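Warum ich meinen Balkon jetzt von hinten denke

Juli 2019

Mein Balkon misst zwölf Fußlängen von der Tür bis zum Geländer, und ich habe es trotzdem vier Sommer lang geschafft, ihn falsch zu bepflanzen. Vorne am Geländer die großen Töpfe, weil man sie von der Straße aus so schön sieht. Dahinter die kleinen, die dann im Schatten der großen vor sich hin kümmerten. Und ganz hinten ich, auf einem Klappstuhl, mit Blick auf die Rückseite einer Tomatenpflanze. Herrlich!

In diesem Frühjahr habe ich alles abgeräumt und noch einmal angefangen. Die Töpfe habe ich bei Ateş geholt, dem Gemüseladen bei mir um die Ecke, der ab April den halben Gehweg mit Ton und Terrakotta vollstellt. Ich wollte drei kleine und kam mit einem Kübel zurück, den ich kaum die Treppe hochbekommen habe. Auf der Rechnung standen dann noch zwei Säcke Erde, eine Zinkkanne und eine Minze. (Die Minze war ein Spontankauf. Minze ist immer ein Spontankauf.)

Das Saatgut kam von Noster, einem kleinen Versand, bei dem die Tütchen noch von Hand beschriftet werden und man manchmal rätseln muss, ob da Kerbel oder Kresse steht. Bei mir war es Kerbel. Der wächst jetzt an der Hauswand, wo die Sonne erst spät hinkommt, und er ist so üppig, dass ich ihn inzwischen auf alles streue, was sich nicht wehrt. Auf Rührei, auf Kartoffeln, neulich auf eine Tiefkühlpizza.
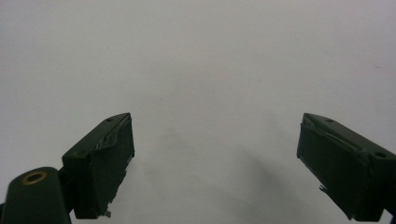
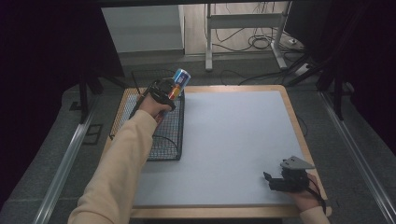
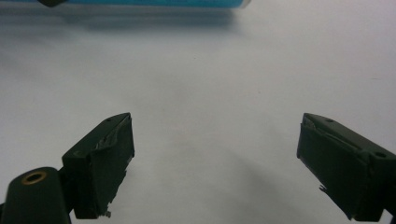 Mit dem Ernten kam die Frage, wohin mit dem ganzen Kram. Schnur, Schere, Handschuhe, halbvolle Samentüten, das lag bei mir bisher auf der Fensterbank und wanderte bei jedem Gewitter hektisch in die Küche. Ich bin inzwischen ein großer Freund von Körben wie dem schwarzen aus Drahtgeflecht im mittleren Bild: rechteckig, oben offen, und durch die feinen Maschen schimmert der helle Tisch durch. So einer steht bei mir neben der Balkontür, und wenn der Himmel dunkel wird, greife ich einmal zu und habe alles drinnen. Die Erdkrümel rieseln unten raus, also kommt eine alte Zeitung drunter.

Bleibt das Gießen. Ich habe mir von Brodico ein Bewässerungsset bestellt, mit Tonkegeln und dünnen Schläuchen, und einen ganzen Sonntag damit verbracht, die Schläuche zu entwirren. Zwei Kegel tropfen brav, der dritte macht, was er will, und hat meinem Basilikum einen eigenen Teich angelegt. Also gieße ich wieder mit der Kanne, morgens vor dem Kaffee, im Schlafanzug. Die Nachbarn kennen das schon.

Am meisten gelernt habe ich aber in der Gärtnerei Dinder, draußen am Stadtrand, wo ich eigentlich nur eine Rankhilfe kaufen wollte. 3000 Stauden stehen dort, so steht es auf dem Schild am Tor, und dazwischen laufen Hühner. Im Gewächshaus hing ein handgemalter Plan für schmale Balkone: Das Hohe gehört an die Seiten, das Niedrige nach vorn, und der Stuhl kommt zuerst. Man stellt ihn dahin, wo man sitzen will, setzt sich, schaut und räumt dann alles andere drumherum. Ich bin fast ein bisschen rot geworden, so einleuchtend war das.

Seitdem steht der Kübel links, die Tomaten klettern rechts an der Rankhilfe hoch, und vorne am Geländer wachsen nur noch Thymian und Kapuzinerkresse. Dazwischen sehe ich die Kastanie im Hof, abends sogar ein Stück vom Kirchturm! Die Minze hat übrigens schon den Nachbartopf erobert, und ich muss sie dringend umsetzen, bevor sie sich an den Kerbel heranmacht.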